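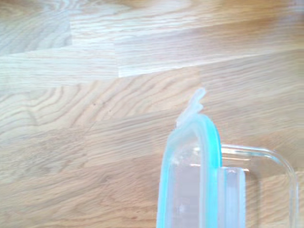 Lid and glass container on the bench, from the wrist camera.

About us

Hi, and welcome to Zania! I'm Adesuwa Ibrahim, and I started this place with Lucienne Bouvier, who I used to share a desk with at a packaging company (she still steals my pens). We teach robot arms to do kitchen jobs. Small ones, mostly. Putting lids on, taking lids off, stacking things, wiping down, getting a spoon out of a drawer full of other spoons.

People hear "kitchen robots" and picture something with legs that makes you an omelet. We make the software that goes into other people's arms, and our customers are mostly places that pack meals or wash an awful lot of containers. If you have ever had 600 tubs to close before lunch, you're the kind of person we get along with.

Our open day

The easiest way to find out what we do is to come and watch us do it. We held our first proper open day on 2024-06-13 and had 65 people through the door, which was a lot more than we had chairs for. Dönmez, the bakery across the yard, sent over trays of cheese pastries and they were gone before I got near them.

The main demonstration was the lid job, and it's still the one everybody asks to see. You get a clear lid with a turquoise seal around the rim and little locking flaps, and a glass container next to it. The job is to pick up the lid, line it up, press it down and snap the flaps. You and I do that while talking on the phone. For an arm it's a nasty one! Clear plastic and clear glass on a wooden top, so what the camera mostly gets is wood grain with some shiny lines over it, and then a patch of glare where the light bounces. The seal helps a lot, being such a loud color. One boy at the open day asked why we didn't just paint everything turquoise, and Lucienne wrote that down.

We do the demo live, with the wrist camera up on the big screen so you see what the arm gets to work with. I think that's the best part of the visit. People go quiet, lean in, and start shouting advice at it -- left a bit, no, left! On the open day we ran the lid job 53 times between the first visitors and the last. Plenty of those went wrong, and we left the wrong ones in. A lid went on sideways, a flap didn't catch, and once the arm closed its fingers very carefully on nothing at all and carried the nothing over to the container. That one got a round of applause.

After the demo you can have a go yourself. We have a pair of hand controls you hold like barbecue tongs, and you steer the arm through the same job. Kids are usually better at it than their parents. I'm still not very good, and I've had years.

Who does what

Lucienne runs the bench. She picks the jobs, sets up the arms and decides when something is good enough to leave the building. I look after customers, visits and bills, and I write pages like this one. We have 2 arms in the workshop, called Akinero and Valtora. Akinero is the older one and does most of the demos. Valtora is quicker, but the gripper needs more fiddling, so it tends to stay on whatever Lucienne is testing that week.

Coming to see us

The next open day is in August, and we'd love to have you. It's free, you don't need to know anything about robots, and you can stay for ten minutes or the whole afternoon. Schools and clubs are welcome on other days too -- just write to us first so we can clear some floor space.

If you run a kitchen or a packing line, bring one of your own containers along! The odder the lid the better. We'll put it on the bench and try it while you're here, and you can watch how the arm gets on with something it hasn't met before. Please wash it first.

Closed shoes if you want to stand near the arms, and long hair tied back. There's coffee by the door, and the visitor parking is on the bakery side of the yard.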